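Setting the Table: Camulden Writes Down Its Rules for Two-Armed Work

When the Camulden laboratory issued the first edition of its bench practice in June, the document ran to four pages and covered little more than emergency stops. The current edition is longer and concerns itself mainly with what happens before an arm moves: how objects are laid out, who may approach, and what must be recorded.

The change followed a review of 3,936 recorded trials. Of these, 573 had to be set aside, most of them for faults in preparation. Layouts had not been logged, or objects had been replaced midway through a series without a note.

Soft and irregular goods receive a section of their own. Artificial flowers are now a standard test material at the laboratory, and the rules require that stems be laid in one row with the blooms to the far side, within reach of at least one arm. Stems may cross. Loose foliage may remain on the table, provided that it is entered in the log as part of the layout.

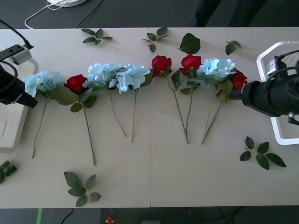

People and Cables

Operators stay behind the marked line while either arm is powered. An assistant may enter only after both arms have been stopped and the lead operator has given a spoken release – a nod does not count. Cables are inspected at the start of each shift and again after any change of tool.

Partner sites have adopted the text at different speeds. Siken applies it in full. Larnis has kept its own form for incident reports and submitted 233 of them under the old numbering, which the editors are still working to reconcile.

Revision

Comments on the draft came to over 914 entries, many of them on the wording of a single clause about shared workspace. A revised clause will be circulated to all sites before the next edition is approved. Until then, the existing wording applies.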